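Neighborhood Newsletter
14 May 2018

Food shelf news: what we gave out, what we need, and new hours

The food shelf on Leung Street has been open in its new room since February, and it is time for a report. Most readers know the shelf from the old address behind the Mimeck building. The new room is larger, it has a ramp, and it is one block from the number 7 bus. If you have not been by since the move, use the side door. The front door belongs to the dental office and they would like us to remind everyone of that.

How it has gone so far

We handed out 1242 bags of groceries between the move and the end of last month. Over the same stretch a year ago the figure was 964. Part of the increase comes from the bus stop, and part of it comes from the Clevov warehouse cutting its night shift. Several families told us they had never used a food shelf before and did not know how to sign up. There is no sign-up. You come in, you tell us how many people you are feeding, and you leave with a bag. We write down the number and the zip code and nothing else.

Two things have changed in how the bags are packed. Bags used to be made up the night before, all the same. People then left half of what they could not use on the bench outside. Now each bag starts with a base of rice or pasta, beans, canned vegetables, canned fish and oatmeal, and you choose the rest from the open shelves. It takes a little longer at the counter but far less comes back.

The second change is cloth bags. Paper bags split on the walk to the bus, and we were spending more on them than on cooking oil. Drornia Laundry let us put a drop box by its front window, and clean totes have been coming in steadily. Please wash them first, and check the bottom for old receipts and keys. We have a jar of keys at the counter if you are missing one.

What to give

Protein is always the first thing to run out. Canned tuna, canned chicken, peanut butter and dried lentils go within a day or two of arriving. Cooking oil in small bottles is next, then coffee, then anything a child can eat without a stove. Low-salt vegetables are asked for often and seldom donated.

We have plenty of canned pumpkin, cranberry sauce and green beans -- enough to last until fall. Please hold off on those for now.

Small treats are welcome too. A bag of staples is easier to carry home to a seven-year-old when there is something sweet in it. Sealed candy, cocoa mix and cookies keep well and take up little room. We can't take anything homemade or opened, and chocolate should come to us in person during the summer. The drop box gets full sun in the afternoon.

Small cans and candy are easy things to add to a donation.

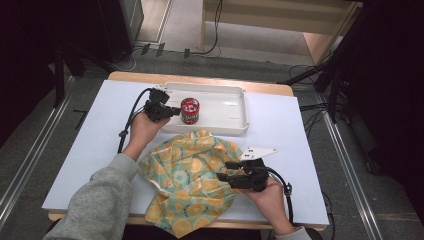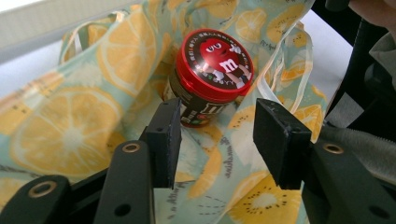 Dates and damaged goods

We get more questions about dates than about anything else. "Best by" on a can is about taste, and we accept most canned goods up to a year past it. Baby formula is different. It must be in date, and we throw it out the day it expires. The same goes for baby food in pouches.

Dents are fine if they are shallow and away from the seam. Leave out any can that is bulging, rusted through or leaking, and any can with a sharp dent on the rim. A can with no label goes in the trash too, even if you are sure what is in it.

Boxes of cereal or crackers with a torn outer box can be given if the inner bag is still sealed. Flour and sugar in paper sacks should go inside a zip bag before they go in the drop box. We had ants in March and would like not to have them again.

The freezer

The old chest freezer did not survive the move. A used upright one has been found for us at 75 dollars, and the money has already come in from the bake table at the spring concert. Once it is running we will be able to take frozen vegetables and store-packed meat. Please wait for the notice in this newsletter before bringing any. Until then the small refrigerator is for milk and eggs only.

Summer hours

Starting the first week of June the shelf will be open two mornings a week, from nine to noon, and one evening, from five to seven. The days will be posted on the side door and at the library desk. The evening hours are new. They are meant for people who work days, and if the turnout is good they will stay in place through the fall.

Home delivery goes on as before for anyone who can't get to us. Leave your address and a phone number at the library desk. Tell us about stairs, dogs and gate codes, and say whether you have a can opener. We have extra openers and can put one in with the groceries.

The drop box at Drornia Laundry is open whenever the laundry is. Glass jars should be brought to the side door and left on the counter.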